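## Comparing two sets of fingers on a kitchen table setup

These are the steps we use at Udeck to compare a new finger set against the one already on the arm. You need one arm, a wrist camera on each gripper, the Faron controller, and two ordinary objects that behave differently in a grip. We use a kitchen knife and a banana.

1. Mount the first set and home the gripper in Faron. Save the open and closed positions under a new profile name.
2. Set the closing force to 40 and leave it there for both sets. Changing it halfway makes the log useless.
3. Put the objects down and mark the spots with a pencil dot.
4. Start the Ulalier logger at 2000 samples per second — the default is too slow to catch a slip.
5. Before closing on anything, save one still from each wrist camera.

Check the stills at full size. You want to know how much of the view the fingers take up and whether you can still find your object next to them.

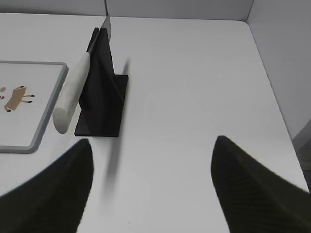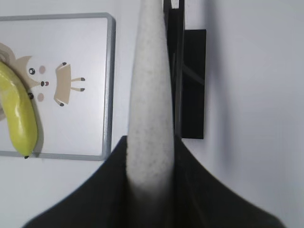 **Can I use one camera calibration for both finger sets?**

Only if the camera mount stays bolted on while you swap the fingers. If you loosen it at all, run the calibration again before the first grip.

6. Run 45 grips per object. Approach from the same side each time and lift straight up.
7. Swap to the second set. Home again, save a second profile, and repeat from step 3.
8. Export both logs and sort them by slip first, then by closing time.

Handle the knife by the handle only, and keep the lift low. For the banana, use a fresh one for each set. A bruised peel gives under the fingers and the force curve flattens out early.

If Faron stops with a torque warning during homing, the finger screws are usually too tight. Back them off a quarter turn and home again — don't raise the limit.

The Ahmadpour mount takes both sets without an adapter, but check that you have firmware 2 or later. Older versions load the wrong stroke length and the fingers stop short of closing.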